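In Praise of the Slow Robot Build

Rhea Dimaculangan told me in February that I was building my robot backwards, and I have been turning that over ever since. I had spent 40 dollars on yet another motor and most of my free evenings on the arm, and I had given hardly a thought to what the thing was supposed to do once it could move. She shares the workshop in Treltdale with me and a handful of others, and she is usually right - though I took my time admitting it.

Her advice was to start with the hand. Hold the gripper yourself, she said, and do the chore with it until you know where it slips and where your wrist gets tired. I thought this sounded a bit like practicing piano on the kitchen counter, but I tried it, and I have come around so completely that I now bore visitors with the idea. 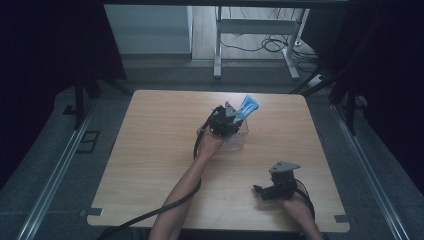
What I love about working this way is how much it makes you respect small jobs. You pick up something soft and you learn that squeezing harder is a poor answer. You find out how much your own fingertips have been doing for you all these years, quietly and without any thanks. Leonora Ocampo, who came to robots from sewing, understood this long before I did, and she will redo a finger pad 6 times over a fault I can barely see.

I know the other side of the argument. A kit gets you a moving arm in a weekend, and a moving arm keeps people coming back to the bench. That is a fair point, and I would never talk a beginner out of the fun of it! But I do wish more shared shops would leave room for the slower kind of evening, with the arm still in its box and somebody patiently learning to pick things up.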